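Second stop was the Sestdale lab, 14 of us squeezed in after lunch. Ilse Kasten's group trains two arms on cable handovers, and the new bit is the wrist view – policy learns from that alone, no overhead camera. 10 demos per cable type, then it practices by itself.

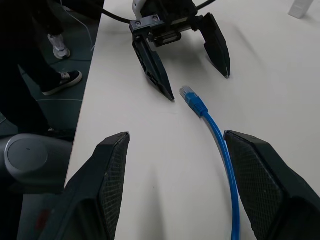 Wrist view at Sestdale, network cable on the table, second arm across from it.

Kasten says thin cords are still the hard ones. Didnt catch teh success rate, will ask Rezaul for the slides. Bus at 8.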